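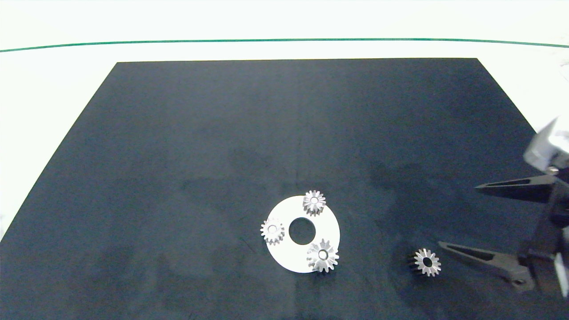
Gearbox rebuild, part 2! I've been putting this off since November and I'm so glad I finally cleared the table. The Jivberg kit has been sitting in its box forever. Three of the little silver gears are on the white ring now, one's still off to the right on the mat, and I already love how they look together – those tiny teeth!

The dark mat was the best thing I bought for this hobby, by the way. Small shiny parts show up so well on it, and they don't go skating off the tabletop like they used to (I lost a Loltano pinion that way and I'm still sad).

Next up is meshing. I like to turn everything slowly by hand first and just feel for a tight spot. If it catches, back it off, rotate a tooth or two, try again. You can spend a whole evening on this and I have!

Somebody asked about grease. I use the Cometti stuff, a tiny dab on the tip of a toothpick. Way less than you think. My first build was basically a sandwich.

Oh, and the manual is 155 pages, of which I need maybe four. The gear layout is on page 30 if you have the same kit and can't find it either.

Going back in after dinner. Will post when the cover's on!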